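May 30, 2019

My wrists are toast! Back on the hand-held grippers all day, feeding the learning system more examples of me fiddling with household stuff. Siham set the target at 800 good episodes before we hand the set over to the Trokora people, and we're at more than half now, so I'm allowed to complain a little, I think.

Morning was a mess. Driss changed the way the recordings get named (again) and I had to redo the first batch of the day. I wasn't very gracious about it. He brought me a coffee later and I said sorry, sort of. Then Samah sat with me and went through yesterday's episodes, and she threw out 40 of them for being too fast. She says I move like I want to go home. Well, yeah! The model copies whatever you give it, so if I jab at things, it'll learn to jab at things. Slower, smoother, pause before you touch. I wrote it on my hand.

Lamps this afternoon, and I kind of love lamps? They're awkward in a way cups never are. The shade is round and wants to roll, and then there's the cord to think about, and you can't feel anything through the fingers, you just have to watch and go easy. I had the shade on its side on the gray table, a gripper in each hand, the right one with the blue fabric on its tip up against it, and the little potted plant sitting behind. My arms were so tense I had to remind myself to breathe. Marker cubes facing up, Kátia, always facing up.
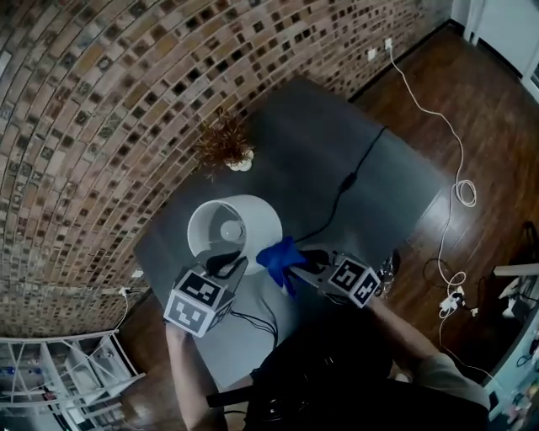
## For tomorrow

- ask Said if the Naltovlow script can take 2 sessions at once
- more lamps, start from the left hand for a change
- wrist stretches BEFORE, not after
- call Mom back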